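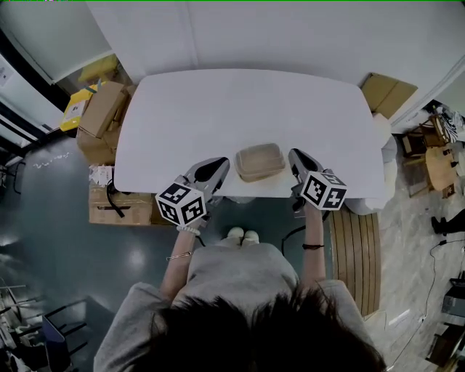 Nusrat Sikder objecte que ses boîtes en plastique restent grasses au toucher même après deux lavages, et que l'odeur d'oignon revient dès qu'elle remet le couvercle. Elle utilise de l'eau très chaude et une éponge neuve. Le problème vient presque toujours de l'ordre des opérations.

## Dégraissage

Le plastique retient les corps gras mieux que le verre. L'eau seule les déplace sans les enlever.

1. Essuyer l'intérieur à sec avec un papier absorbant, angles compris.
2. Déposer le liquide vaisselle pur sur la paroi sèche et frotter avec une éponge non abrasive.
3. Laisser agir cinq minutes.
4. Ajouter un fond d'eau chaude, fermer, agiter, vider.
5. Rincer à l'eau chaude, puis à l'eau froide.

Si la paroi glisse encore sous le doigt, reprendre à l'étape 2. Les tampons métalliques et les poudres à récurer sont à proscrire : les microrayures retiennent ensuite les graisses et les pigments.

## Odeurs

Le joint du couvercle est la première pièce à contrôler. Le retirer avec le manche d'une cuillère, jamais avec une lame, et le laver séparément. La gorge se nettoie avec une brosse à dents souple.

Pour la boîte elle-même, délayer 25 g de bicarbonate de soude dans un demi-litre d'eau tiède, remplir et laisser reposer une nuit, sans couvercle. Une odeur de poisson cède mieux au vinaigre blanc, coupé à parts égales avec de l'eau, pendant une heure. Ne pas mélanger les deux produits : ils se neutralisent et le bain perd son intérêt.

## Taches de tomate et de curcuma

Une tache récente part avec une pâte de bicarbonate, appliquée 20 minutes. Une tache installée demande de la lumière : boîte humide, ouverte, derrière une vitre exposée au sud, deux à trois jours. Le curcuma pâlit nettement, la tomate un peu moins. En mai, à Irnesberg, une seule journée m'a suffi pour une boîte de riz au curcuma.

Prévention : passer la boîte à l'eau froide avant d'y verser la sauce, et ne pas réchauffer une préparation à la tomate dans le plastique. La zone de contact entre l'huile chaude et la paroi se marque de façon définitive.

## Séchage et rangement

- Égoutter boîte retournée, couvercle sur chant.
- Remonter le joint seulement quand la gorge est sèche.
- Ranger ouvert – les boîtes empilées d'un côté, les couvercles debout de l'autre.
- Glisser une feuille de papier absorbant entre deux boîtes encore fraîches du lavage.

Pour les couvercles, j'emploie un râtelier Bendstead, référence 2705, prévu à l'origine pour des assiettes. L'écartement convient aux couvercles plats, pas aux modèles à quatre clips. Lutfa Kumarasinghe pose les siens dans un classeur à courrier, solution équivalente et moins chère.

## Congélation

Laisser deux centimètres libres sous le bord pour les soupes et les bouillons. Refroidir avant de fermer. Étiqueter sur le côté, au ruban de masquage, sur paroi sèche : le ruban posé sur une boîte givrée se décolle. Vérifier le symbole du flocon sous le fond ; en son absence, réserver la boîte au réfrigérateur.

## Mise au rebut

Une boîte se remplace quand la paroi est fendillée, collante après dégraissage ou déformée au point que le couvercle ne porte plus sur les quatre côtés. Le test est simple : remplir d'eau au tiers, fermer, retourner au-dessus de l'évier pendant une minute. Une boîte qui fuit mais reste saine peut encore servir à trier la visserie ou les sachets de graines.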